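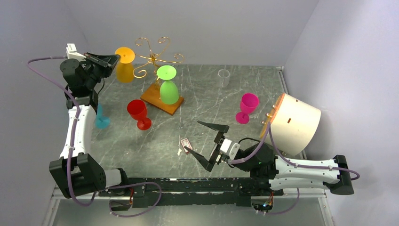 Does a longer dishwasher programme get glasses cleaner?
Only up to a point, and most brochures stop short of saying where.

Slide 2. Kimmont claim: 70 minutes at 65 degrees. Ask who measured it, and on what sort of dirt. Pause.

Slide 3. Gwion's trial at Fanddale used 60. I couldn't tell the glasses apart – neither could Songül, and she sells the machines.

Slide 4. Rinse aid. Skip if short of time. Hard water question will come up anyway, pass it to Kelechi.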